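Getting a gripper to let go of the laundry
By Salma Fahmy
23 April 2018

If you've got a folding arm at home or in the shop, sooner or later it's going to grab a towel and hang on to it. Mine did it in February, halfway through a stack of 30 bath towels! The arm stopped dead with a loop of terry in its fingers, and I did exactly what you shouldn't do and yanked. Seven towels with pulled threads later (I'm a slow learner) I have a better routine.

Hit the stop button first, then cut the power at the wall. A stalled arm can start up again the second the load comes off, and my Kettani did just that with my thumb 8 inches away. Now open the fingers with the hand release, push the cloth toward the grip to get some slack, and slide it out sideways.

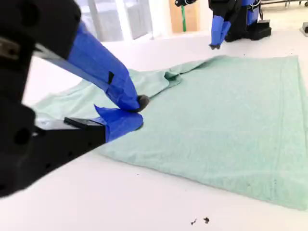
Blue painter's tape on both fingers, one on top of the cloth and one underneath.

Painter's tape is my favorite fix for snags. Wrap it smooth and tight, and keep the loose end on the outside where the cloth won't catch it. Change it as soon as the corners lift, and wipe the table while you're at it – crumbs and grit get dragged along under a hem.

Oh, and check your grip setting after any power cut! Mine had gone back to 83, way too strong for terry, and I'd been blaming the towels the whole time. Write your good number on a bit of tape and stick it by the switch.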